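Guides › Creator Profiles › Submissions

How to submit a social media personality to the Zekovier directory

Zekovier accepts profile submissions for comedians, vloggers and other online entertainers. Entries are reviewed by Luana Caldeira and the profiles desk.

Before you begin

Confirm that the person is not already listed. Search under the stage name as well as the legal name, and check the Culla and Brito channel lists, where many short-form performers first appear.

Preparing the entry

1. Write an opening sentence stating what the person is known for. Keep it under 97 words.
2. Add a paragraph headed "Before Fame", covering early work or first uploads.
3. Name up to 4 videos or series, with titles exactly as published.
4. List family details only where the person has made them public — private relatives are removed on review.
5. Attach 2 pictures in square format. Portraits must be the submitter's own work or cleared for use.

Sending it in

Submit the form through your Sovlow account. Review takes 12 working days. Queries about a declined entry should be addressed to Lyle Oyelaran, quoting the submission number.

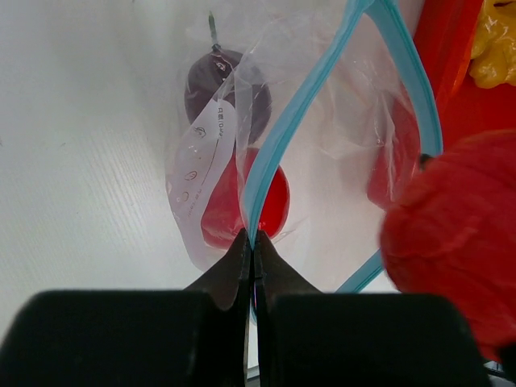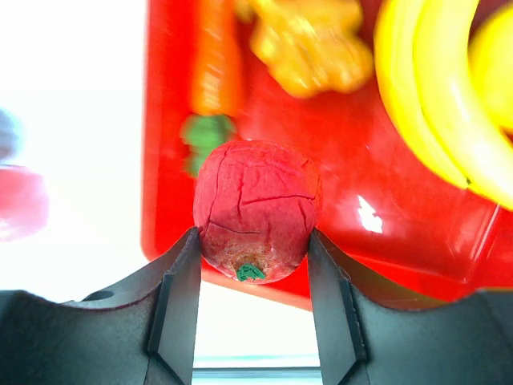
Clear plastic bag on a pale tabletop (first); red toy apple (second).

Last updated: October 18, 2026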